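To: Workbridge Supplies List
Date: 6/11/21
Subject: Re: Cloth bags for the welcome packs

Members are asked to note the following regarding the cloth bags ordered from Morelli for the December welcome packs. The first carton has been opened at Room 19, and the remaining cartons will stay sealed until the closures have been checked.

The bags are tan with a darker brown edge binding. Each should be opened fully at the mouth and the snap pressed shut twice before the bag is filled – a bag that fails should be set aside with its packing slip. 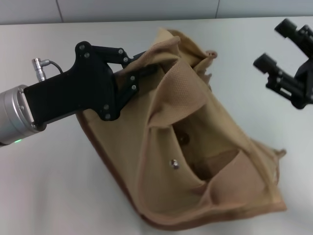

Flurari office wrote:
> Our site can check up to 300 bags before the end of the month. Please confirm
> whether loose threads at the strap are grounds for return, or whether they may
> be trimmed here. The Mestach order was trimmed on site.

Threads may be trimmed, provided that the stitching beneath is sound. Bags with open seams are to be returned under order 1305. Flurari is thanked for its offer, and 2 cartons will be forwarded to that site.

Supplies Desk
Workbridge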